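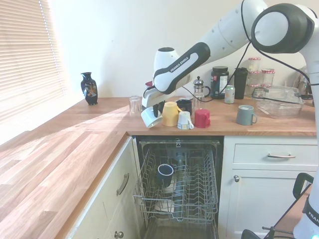 I have a theory that you can tell everything about a household from its mugs. Not the good cups, the ones that live behind glass and come out for aunties. I mean the daily lot, the ones that go through the dishwasher and end up back on the worktop every single morning, waiting for somebody to find them a home.

Mine don't match, and they haven't since I moved to Skerkitdale. There's a red one, a navy one, a grey one I always leave on its own at the end of the counter, and a pale yellow cup that holds barely enough tea to be worth boiling the kettle for. The little white one with the blue pattern came from the Saturday market (30p, and I haggled, which I still feel bad about). I've tried to be a person with a set. I bought eight from Florner once, all the same shade of oatmeal, and within a year I'd given the lot to my sister and gone back to the muddle.

Unloading is the bit I've come to enjoy. I pull the rack right out, put the radio on and line everything up on the wood before a single thing goes in a cupboard. My mother thinks this is madness. Why handle a mug twice? But our machine leaves a puddle in the dip on the bottom of anything with a deep foot, and if you go straight to the shelf you get a wet shelf. So out they come, and I go along with a tea towel.

Upside down or right way up is the other family argument. I'm mostly an upside-down woman, as my gran was, though I lapse. She said it kept the dust out. My husband says it traps the damp and makes everything smell of cupboard, and he may have a point about the cupboard.

The back of the counter is another matter! The French press stays there for good, next to the big black tub, and so do the jars with the red and white checked lids, which I can't throw away. I stack them. I tell myself there'll be chutney in June. I did once price up proper shelving from Bultora, and when the quote came back at £1,047 I decided the wall looked nicer bare.

By mid-morning the sun gets through the blinds and puts stripes all over the wood, and I usually stop for a coffee. That means a mug, of course, so I take one from the row I've just dried. Nearly always the red.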